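Equipment plan: second-half purchases

The Tarnden cell budget closes in January, and two lines are still open. Gripper fingers are the larger problem. The pointed black sets wear at the tips, and we have 8 pairs left on the shelf. Flurkmont quotes 1,522 dollars for the next batch, freight included.

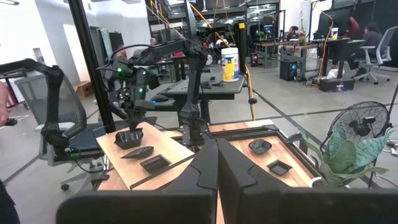

The second line is wrist cabling. Salcedo offers a pre-routed harness at 945 dollars per arm - more than we pay now, but it cuts the time an arm is down for a swap. A full changeover on the Stostside benches would come to 3,147 dollars with connectors and labor. Send objections to the purchasing list before the order is placed.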